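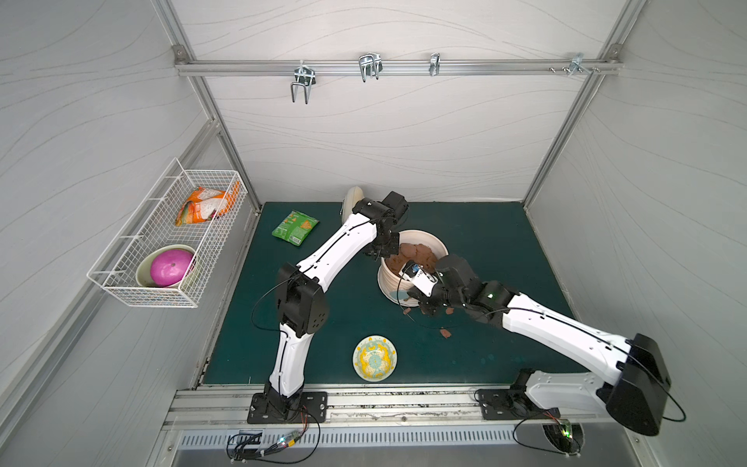
Geetha Suvarna was eating a sandwich in her car when I got hold of her. Nine days to the Fliltport primary, three doors left on the block, phone at 24 percent.

"Make it quick," she said. "I lost a whole hour to the radio people already."

So, quick. She's running for the county seat Dardo Gallardo has held through four elections. Last time out he won by 400 votes. She thinks that's soft.

"He hasn't had a real primary since I moved here. People tell me they like Dardo. Then I ask what he's done on the bus line and they kind of look at their shoes."

And the third guy in the race? Ravindran Krishnan, late filer, lots of yard signs. Is he splitting her vote?

"Everybody asks me that. Ask him." Laughs. Then — "Maybe a little, on the east side. I'd still rather have him in it then have people stay home."

Money's tight. Average check is 80 dollars, no TV, one mailer going out Thursday. Her goal is 1,000 early ballots from Peng Township, where Gallardo barely campaigns.

Would she back Gallardo in October, when the party picks its county chair, if he beats her? Long pause. Chewing.

"I'd back the nominee for the seat. Chair is a diffrent question and he knows it."

Gallardo's office didn't call back. Krishnan did, too late for this, more on him tomorrow.

She had to go. Somebody was waving from a porch.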